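About Flerndale Retreat House

Flerndale Retreat House is a Christian conference and retreat center serving congregations, ministry groups and families from many denominations. The house was opened by the Brasine Fellowship, a group of five churches that had shared a summer program for many years and wished to have a place of their own. It is governed by a board on which each of the founding churches holds one seat.

Our Mission

Flerndale exists to give church groups a quiet and affordable place to pray, study and rest together. Guest groups plan and lead their own programs. Our staff provides lodging, meals and meeting space, and can recommend speakers and worship leaders on request. Groups of all Christian traditions are welcome, and no statement of membership is required to book.

The Property

The main house has 23 guest rooms on two floors. Ground floor rooms are reserved first for guests who have difficulty with stairs. Bed linens and towels are provided for all overnight stays. Prado Hall, next to the main house, is used for worship and larger sessions and has a piano, a sound system and movable chairs. Smaller groups may prefer the Drestholm Room, which seats 30 and opens onto the garden. 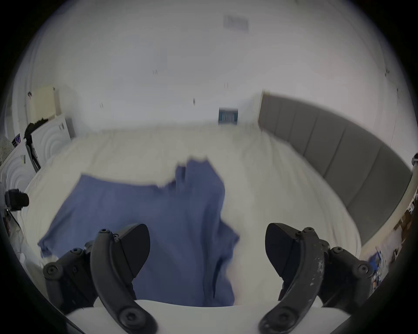
Meals are served family style in the dining room at set times, with breakfast at 8:00 a.m. Special diets can be accommodated when the kitchen is told two weeks before arrival. A small chapel is open to guests at all hours.

Our Staff

Alcides Quintana, Executive Director, oversees the operation of the house and reports to the board. He served in parish ministry before coming to Flerndale and leads the annual retreat for pastors and their spouses each May.

Fengying Xiao, Director of Guest Services, is the first contact for all groups. She assists retreat planners with room assignments, schedules and menus, and meets with new planners on site before their first visit.

Support and Giving

Guest fees cover most of our operating costs. The remainder comes from the founding churches and from individual gifts, which also support a fund for congregations that could not otherwise attend. Applications to the fund are reviewed twice a year.

Visiting Flerndale

Tours are offered by appointment. To arrange a visit or ask about open dates, please call the guest services office at extension 2333 or write to us using the contact form.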